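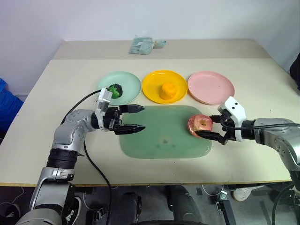
Figure 4. Sorting task on the two-arm platform, with the right gripper holding the apple over the green tray.

Reading time: 3 min
Filed under: Manipulation / Fault reports

4.2 Unplanned release during transfer

The sorting task asks the robot to move toy fruit and vegetables between the tray and the coloured plates (Figure 4). We ran 834 transfers with the Jakura controller. The most common fault was an early release: the gripper opened while the object was still above the tray or between plates.

We first blamed finger wear and replaced the pads, but the fault came back within a day. Remo Lüthi then compared the logs from both arms and found that the release followed a dropped force reading. The controller treated the missing value as zero and took this to mean the object had already been set down.

A second problem was more serious. After an early release the arm did not stop - it carried on to the plate at full speed with nothing in its grip. Anyone reaching in to pick up the object would have been in its path. No one was hurt, but we halted testing until a stop on lost force data had been added.

With the change in place, a further 361 transfers gave no early releases. The arms did pause more often, and each pause had to be cleared by hand.

Related items
Cable strain and signal loss on the Elix wrist
Brophy: Stop behaviour in shared workspaces
Tarndale test bench notes, December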